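Clearing a Shared Table: What Gets Thrown Out and What Gets Kept
Project report, spring term
Group members: Tatu Laizer, Dennis Lukumay, Musyoka Lyimo
Supervisor: Wekesa Waweru

Background

The study room on our floor has light wood tables that everyone uses for group work and for eating. By Friday afternoon they are usually covered in cups, wrappers and packaging. The rule on the wall says "leave it as you found it," which does not help much if you found it messy. Our project looked at how people clear one table, what they decide is trash, and whether the position of the waste bin changes how long the job takes.

We got the idea from a class reading on household sorting. The reading dealt with kitchens, where each item has a shelf or a drawer to go back to. A shared table is different because many of the items belong to someone who has already left.

The table

We used one table for all sessions so that the surface stayed the same. It has a pale wood-grain top with a matte finish. The grain is easy to see and runs in long curves, with a rounded loop in one area. Crumbs and small specks show up on it if you look closely, but they are easy to miss where the light reflects off the surface. Dennis noticed this early on, and we added a rule that the table had to be checked from two sides before a session could start.
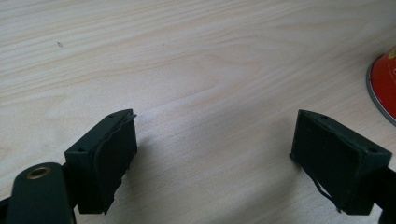
Items

We wanted things that people really leave behind, and we wanted some of them to be hard to judge. An item that is obviously trash gets thrown out right away and tells us very little. The set was changed twice during the project. Paper napkins were dropped after the first week because they stuck to other items.

The final set mixed containers of different heights and shapes. A tall red snack canister with a yellow lid was the item people argued over most. With the lid on, a person can't tell if anyone still wants it. A small clear cup was the opposite, and most people sent it to the bin. The square cream-colored container was treated as something to keep. 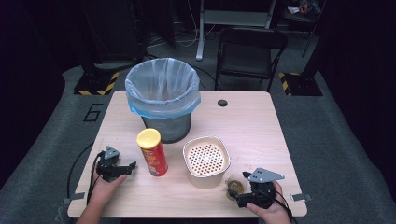 Page last changed: June, by T. Laizer

The bin was the round one with a plastic liner. In half of the sessions it stood on the table with the items, and in the other half it stood on the floor next to the table.

Method

Each person was told to clear the table as they would after a meeting. We did not say which items were trash. One of us kept time and another wrote down the order in which things were moved. Kipchumba Rotich from the year above checked our timing sheets. We ran 88 sessions and dropped those where the timer was started late, which left 70.

Results

Sessions with the bin on the table were shorter by 3 seconds on average. People also threw out the canister more often when the bin was on the table. The cup was usually the first thing moved in both setups. Large items were left for last, and several people slid them to one side of the table and stopped there.

When we asked about the canister afterward, the common answer was that it looked too good to throw away. Two people said they would have opened it first if they had been alone.

Problems

The carpet made the floor sessions harder to compare, as the bin did not always go back to the same spot. We put tape down in the second week. We also should have written down who had used the room before and who had not. Musyoka thinks regular users were faster, but we have no numbers to show it.

Possible next steps

We would like to repeat the sessions with a second bin for recycling, and to try the same items with the canister lid off. The item list and timing sheets are in the project folder and can be borrowed from Tatu.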